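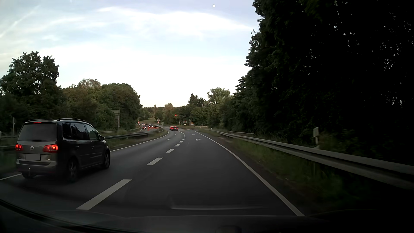 Stutiteo Junction Approach Set: README and data card

Maintainer: Upendo Biwott
Release: Mabula, March
Status: internal and partner use

1. Scope

This set contains forward-view road recordings of approaches to signalized junctions. It supports testing of two functions in the Primis driving stack: lane choice before a junction and stopping behind queued traffic. It also fixes the labeling and privacy rules that every contributor must follow. The words "must", "should" and "may" are used in their usual standards sense.

The set does not cover roundabouts, rail crossings or work zones that close the vehicle's own lane. Cones on an opposing carriageway do not exclude a clip.

2. Contents

The release holds 893 clips. Each clip has a forward video stream, a label file and a review record. Clips are grouped by approach type, then by signal state at the first labeled frame. Split files are in the splits folder. A given junction must appear in one split only, including when it was recorded on different days.

3. Privacy rules

3.1 License plates must be covered with a plain opaque fill before a clip leaves the recording site. Blur is not accepted.
3.2 The fill must cover the whole plate and must not cover any lamp.
3.3 Manufacturer badges may stay visible. Dealer stickers and phone numbers must be covered.
3.4 Faces are treated the same way as plates.
3.5 Unmasked originals must be deleted after 90 days.

4. Labeling rules

4.1 Vehicles. Label every vehicle on the recording vehicle's own carriageway. When one vehicle hides part of another, give each its own box and set the occluded flag on the hidden one. Vehicles beyond a median go in the class "opposing" and are excluded from following-distance scores.

4.2 Rear lamps. Left, right and high-mounted lamps are labeled separately as lit, unlit or unknown. Do not mark a vehicle as braking from a single frame with only the outer lamps lit. Tail lamps and brake lamps often share a housing.

4.3 Tow hitches. Extend the vehicle box to include a hitch that projects past the bumper. Distance is measured to the rearmost solid point.

4.4 Lane markings. Broken lane lines, edge lines and arrows are separate classes. An arrow is attached to the lane it is painted in. If its direction cannot be read, use "arrow, direction unknown". Do not infer it from traffic.

4.5 Signals and signs. Label the state of each visible signal head. Signs seen from behind are labeled "reverse" with no meaning assigned, even if the shape suggests one.

4.6 Windshield reflections and the vehicle's own hood go in the ignore mask. Neither may be labeled as a road object.

5. Review

Each clip is checked by 2 reviewers working separately. Disagreements on signal state or lane arrows go to the maintainer. A clip returned 3 times is withdrawn and its number is not reused.

6. Use in testing

A stack under test must not be tuned on the held-out split. Results should be reported per signal state, with missed stops listed singly. An empty adjacent lane is not evidence that a lane change is correct. The planned route and the lane arrow must both allow it. Scores from replay do not replace track testing and must not be cited as a safety case.

7. Known limits

Daytime clips dominate. Bright sky low over the treeline lowers contrast on distant signal heads, and labels there are less reliable. Very small vehicles past a bend may be missing. Older clips from the Brurkach route lack separate high-mounted lamp labels, and these fields are set to unknown.

8. Corrections

Send the clip number, frame number and rule number to the maintainer. Corrections received by Friday noon are included in the next weekly label build. Video files are not changed between releases unless a plate or face was missed, in which case the clip is pulled at once.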